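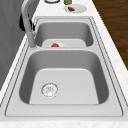
Van der Linden makes kitchen sinks, and for one day each spring it lets the public walk round the works. I had wanted to go for a couple of years, as we are planning a new kitchen and I like to know how things are made before I pay for them. The tour is free but has to be booked. I went with the morning group and we were given ear plugs, safety glasses and a pair of steel toecaps that strap over your own shoes. The type most visitors ask about is a double-basin sink like the one at the top of this page, with one basin larger than the other, a divider between them and a flat raised rim that rests on the worktop. By the end of the tour I knew a good deal more about rims than I had expected to.

The steel arrives in coils, which are kept in a cold shed by the loading bay. From there it goes to the cutting line, where it is flattened and chopped into sheets. A sheet that is going to become a sink is called a blank. The blanks are coated with a thin film of oil and stacked on pallets beside the presses.

The press hall is the loud part. You stand behind a yellow line and watch a blank go in flat and come out as a bowl. Our guide explained that deep bowls are drawn in two stages, with the steel heated in between to soften it again. If you try to do it in one go the metal tears at the corners. There was a crate of torn ones by the door and we were allowed to handle them. The edges are sharp, so gloves were handed round first. The tightest corners are the hardest to press and account for most of the scrap.

After pressing, the drain hole is punched and the bowls for the bigger models are welded to the top plate. I could not see much of the welding because of the screens. Grinding and brushing come next, in a separate room with very good extraction. A brushed finish is put on with belts, always running in the same direction, and the woman on the last machine checked each piece under a strip light before it was wrapped. A polished finish costs more and shows scratches sooner, according to the guide, and they sell few of them now.

The noise test was the bit the children liked. Two sinks are set side by side, one bare and one with pads glued underneath, and you drop a spoon in each. The difference is large. I will be asking about pads when we buy.

Lunch was in the canteen. Soup, rolls and coffee were included. There was a small display along one wall with older models from the Mundus range, including an enamelled one with a draining board that my grandmother had in green. The current Bunix range was in the showroom next door, with price cards. The cheapest single bowl was 70 euros and there was a discount for visitors on the day, though only on items in stock.

Practical points. The works is a long way from the station and the bus is not frequent, so allow 45 minutes from the train. Parking is on the grass opposite the gate. Children under ten may not enter the press hall and have to wait in the canteen. There is one set of stairs on the route and no lift. Photographs are allowed in the showroom only.

The tour places are limited to 100 for the whole day and were all taken. A second open day is planned for May and booking is through the works office.

Posted 2022-04-05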